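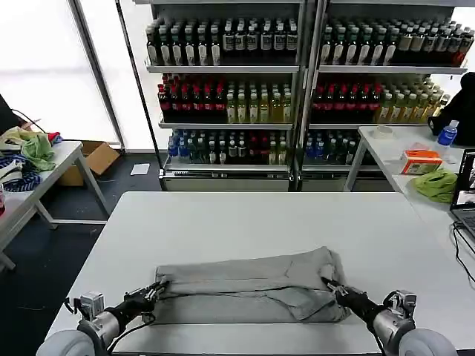

# Elstead 旧衣整理项目招募：一起来叠衣服吧

十二月这一期又要开始了，我们想找七位愿意跟衣服打交道的朋友。

先说清楚要做什么：把别人捐来的、已经洗净晾干的衣服，在白色长桌上一件件铺开、检查、叠好、分类、装袋，最后送到 Unmont 的领取点。听起来简单，做起来也不算难，可是叠到顺手的时候真的会上瘾！上一期我们收到了653件衣服，卫衣、运动裤、针织衫、童装都有，灰色的尤其多（大家到底有多爱灰色啊），每一件都有人摸过、抖过、看过线头。现在 Unmont 那边来消息说冬衣还不够，所以这一期要接着做，而且想做得更细一点。

## 在哪里

地点还是 Fernandes 饮料店的里间。来过的人都记得那张长桌，桌面又宽又白，叠完一件往桌上一放，后面还空着一大片，摊大衣也不憋屈。白桌面对检查衣服特别友好，深色布料上的毛球、脱线和小破口一眼就能看见。浅色衣服反而麻烦些，我们会发一块深色垫布，垫在下面看。

桌子后面是店里的金属货架，一层层摆满了瓶装饮料，深色瓶子配白标签的，红盖的，蓝盖的，还有金黄色的那些，颜色热闹得很。货是店里要卖的，请不要从架子上拿，也不要把装衣服的袋子靠着货架堆，店员补货要走那边。口渴的话，门口有水壶和杯子，想喝架上的饮料就到前面柜台付钱买。

从 Elstead 公交总站走过来很近，认准 Fernandes 的绿色门牌，进门往里走就是。推婴儿车或坐轮椅的朋友请走侧门，没有台阶，提前跟我们说一声，会有人去开门。

## 什么时候

每次活动从晚上七点开始，一次两小时，整个十二月都有场次。具体排班会在报名以后跟大家商量着定，我们希望每位参加者至少来两次，第一次学手法，第二次就可以带着自己的想法来改进了。能多来当然更好！

迟到一会儿没关系，进来以后先洗手，找张空位站下就行。提前走也可以，把手上那一件叠完，别半路丢在桌上。

## 具体做什么

**铺开和检查。** 衣服从筐里取出来，先抖一抖，正面朝上铺平，看领口、袖口、裤脚、拉链和口袋。口袋一定要翻！上一期翻出来过购物小票、发绳、一把小钥匙，还有半包没拆的纸巾。凡是翻出来的东西都放进登记盒，写上是从哪件衣服里找到的。

**折叠。** 我们有一套统一的叠法，目的是让领取点的人一看就知道是什么、多大码。上衣把袖子收到背后，再对折，领口朝外；裤子先左右对折，把裤裆那一角收进去，捋平，再往上卷或往上叠。厚的卫衣和运动裤最考验耐心，布料软，里面又有绒，对折成长条以后两头容易鼓起来、皱成一团。诀窍是两只手各捏住一端，轻轻往外拉一拉，再放平，让中间那条折线自己走直。拉的时候手别太重，罗纹口会变形。

**分类。** 按大人、小孩分，再按上装、下装分，然后按尺码。尺码标签被剪掉的，用软尺量一下腰围或者胸宽，写在纸胶带上贴好。拿不准就放到“待定”那一堆，每次收工前大家一起看一遍，五花八门的意见都有，挺好玩的。

**修补（自愿）。** 会针线的朋友请一定告诉我们！钉扣子、缝一小段开线，都非常需要。Sivero 裁缝铺给我们留了一盒零散的扣子和各色棉线，颜色配得上的话就用那些。太大的破口不用勉强，单独放，铺子里的师傅会挑能救的带回去。

**装袋。** 叠好的衣服竖着放进袋子，重的在下，轻的在上，袋口别扎死，领取点那边还要打开核对。袋子外面写类别和尺码，字写大一点，别写成草书。

## 我们想找什么样的人

喜欢手上有活干的人，做事细的人，或者单纯想在冬天晚上出来跟人说说话的人，都欢迎。不需要有经验，我自己刚来的时候连四角床单都叠不平，现在闭着眼能叠运动裤（床单还是不行）。

有几点要请大家想一想：

- 基本上是站着做的。久站不方便的朋友可以坐着做分类和写标签，请在报名时注明，我们给你留高度合适的椅子。
- 对棉絮和灰尘过敏的话，建议戴口罩。口罩和薄手套我们都有。
- 需要年满十六岁。再小一点的孩子可以跟家长一起来，帮忙配袜子（他们配得比大人快，真的）。
- 中文或英文能沟通就行，标签两种文字都写。

## 第一次来会是什么样

带你的人是 Gopinath Mudaliar，他管折叠这张桌子。他会先给你一件薄 T 恤，再给你一条裤子，叠完拆开，再叠一遍，到你自己觉得顺手为止。别怕叠得慢，慢慢来，第一晚能叠完一小摞就很好。

分类和登记那边归 Dinesh Thomas。他设计的表格已经改过好几稿，这一期多加了一栏“备注”，可以写“左袖有一处浅渍，不影响穿”这类话。请尽量写具体，写“有点旧”对领取的人没什么用处。

中间会休息一次，有热茶和饼干。吃的喝的一律离开长桌，茶洒在叠好的衣服上，那可就要从洗衣服重新开始啦。

## 报酬和补贴

参加者是志愿性质，没有工资。往返公交费凭票报销，当晚结清。参加满两次的朋友，可以拿到一张参与证明，学生需要写服务时长的，请提前告诉 Dinesh，他统一盖章。

另外，本期还有一个带薪的岗位：**领取点交接助理**，负责把装好的袋子从 Fernandes 送到 Unmont，当面核对，签收，再把空筐带回来。需要有驾照，能搬得动装满冬衣的袋子，性格要稳一点，对数目清楚。按小时计薪，具体数额面谈时会写在纸上给你看。想申请这个岗位的，请在邮件标题里写“交接助理”，并附上一段简单的工作经历，不用写得很正式。

## 想捐衣服的朋友

顺带说一下，活动当晚也收衣服。请先洗净、晾透，樟脑味太重的最好挂出去吹几天。内衣、泳衣、单只的袜子我们收不了。现在最缺的是：

- 成人大码的卫衣和运动裤
- 儿童厚外套
- 没起球的深色长裤
- 围巾、毛线帽

衣架不用一起拿来，里间没地方挂。

## 怎么报名

来店里柜台填一张报名表，或者请店员把你的联系方式转给 Gopinath，都可以。请写上：

1. 你的名字和怎么称呼你
2. 哪几个晚上有空
3. 想做折叠、分类、修补还是装袋（“都行”也是答案，而且是我们很爱看到的答案）
4. 身体上或者交通上有什么需要我们配合的

名额七位，先到先排。排满了会列候补名单，有人临时来不了就按顺序联系，上一期候补的朋友最后全都来成了，所以看到满员也别灰心，照样填！

收到报名以后，我们会回信确认第一次的时间，顺便寄一张折叠步骤图给你。可以先拿家里的衣服试试手，从最软、最不听话的那条运动裤开始。

穿舒服的鞋来，袖子能挽起来的衣服最好，长头发请扎一下。戒指和手链容易勾到针织衫，收工前先放口袋里。

有问题就到柜台留张字条给 Dinesh 或者 Gopinath，他们晚上开场前都会去看。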